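**Can recycling: rinse or not?** (split from the Villanueva site noticeboard)

**stakura_sue** · June 26, 2021
Right, who's chucking cans in undrained. Second floor desks. Bag leaked all down the Botau trolley last time and I was the one mopping. Please TIP THEM OUT first 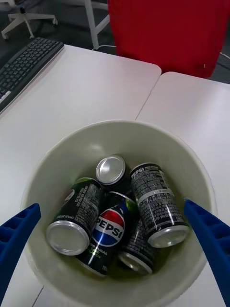 five Pepsi cans and a puddle

**botau41**
bit of liquid in a bucket, hardly the end of the world. The depot rinses them anyway

**stakura_sue**
They don't. Dallon sent a sheet round in September, empty and drained or the sack gets refused. And it's the smell, come in after a long weekend and you'll see

**mugshot**
agree with Sue. also can we stop using anything that looks like a cup for this?? A proper bin with a lid, 24 litre ones are cheap

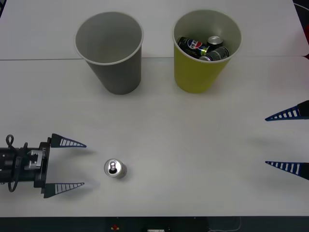
and a lid keeps the wasps off, we had loads last summer. Put it by the sink so theres no excuse for not rinsing

**botau41**
lid = nobody uses it. Every time. You want it open and next to where people drink the stuff, otherwise it's general waste

**mugshot**
so put a sieve or somthing in the bottom then. Drips through, cans stay out of it

**stakura_sue**
Could work. Still needs emptying tho. Who's doing that, me again I expect

**dregs**
What are we even saving up for? I heard 400 cans for the first payment, then someone said 1,000

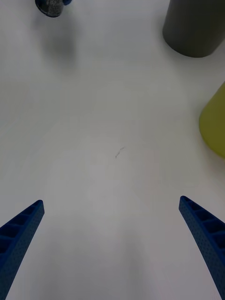 Wiping down is my gripe more than the bins tbh. Sugar goes sticky and then picks up every bit of fluff going. White tops show everything, there's a little dark mark near the middle of one and it bugs me every time I look. Not saying it's cola, could be pen. Cloth and washing up liquid, then dry it

**botau41**
it's 1,000. And try bicarb on the mark

**stakura_sue**
NOT bicarb on those tops, it'll dull them. Warm soapy water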